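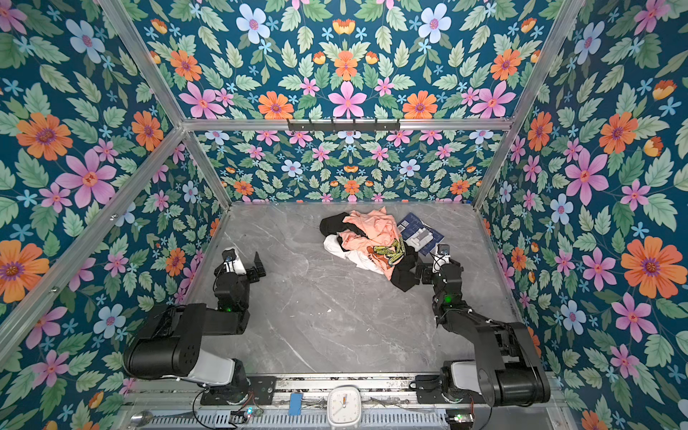

Dirnelance, our small corner for clothes and wallpaper

Welcome to the gallery of our little corner in Stusby. We finished it in January and the cost stayed under 1000, with the paper included.

The wallpaper
Deep teal with big orange and pink flowers, on three sides. I was afraid it would be too much, but now I like it very much.

The floor
Grey marble pattern with white veins. It goes well with the teal, I think.

The hooks
One black rack with small hooks, on the back wall.

The laundry
Black, peach and white, still waiting to be folded.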